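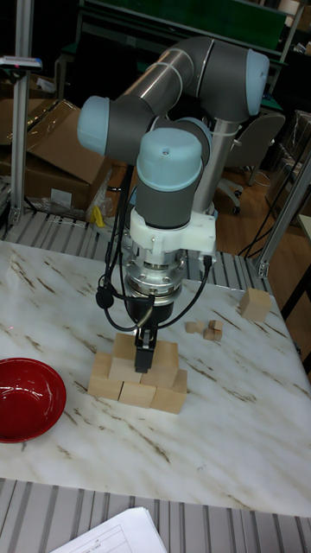

When the rain comes down hard and the roads get slick, everything ends up in the front hall – the shoes, the umbrellas, the dog, and whatever was on the street that day. We live just off the Flurport road, where the trucks drip all sorts of things, and after a good storm there is often an oily film on the puddles. It took me a couple of winters to work out how to keep that off my floors, so I thought I would write it down.

Start with the mat. One is never enough, so I use 2, a rough one outside the door and a soft one inside, and the soft one gets washed every week from December until spring. Shake it out first, please, or your washing machine will be full of grit (mine was, and I heard it rattling for days).

For oily marks on a tile floor, don't reach for the mop straight away. A wet mop only spreads the mark around. Sprinkle on baking soda, let it sit while you have your coffee, then sweep it up and wash the spot with warm water and a little dish soap.
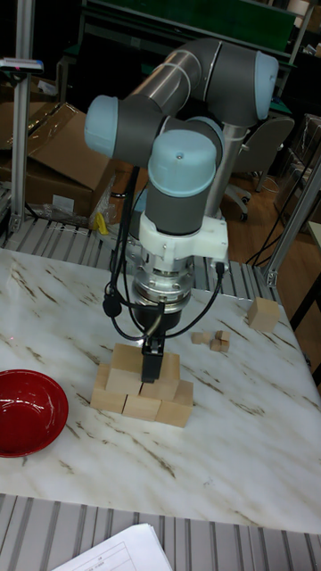 If the mark is still there the next morning, do the whole thing over again before you try anything stronger. I have gone through plenty of bottles from the Grosance store over the years, and most of the time the second round of baking soda did the job just as well.

Shoes are a different matter. Wipe the soles with an old rag before they come any farther than the mat, stuff the toes with newspaper, and keep them well away from the heater. Leather dries stiff if you hurry it, and I lost a lovely pair of brown boots that way.

Bike riders, wipe your tires and rims too when you get in! A rag with a drop of dish soap will lift the road film, and then rinse with plain water. Keep the soap and any spray oil off the brakes.
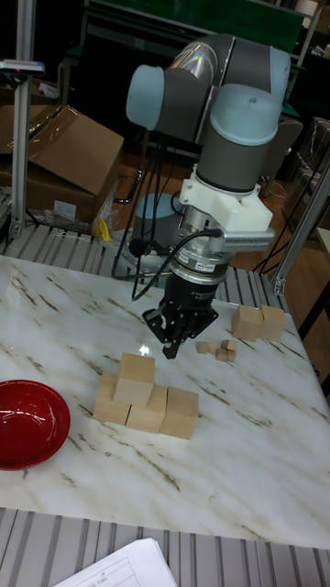
Gray robot arm with a black two-finger gripper over a marble-patterned table.

Oily rags should be laid flat outdoors until they are completely dry – never balled up in a bucket in the garage.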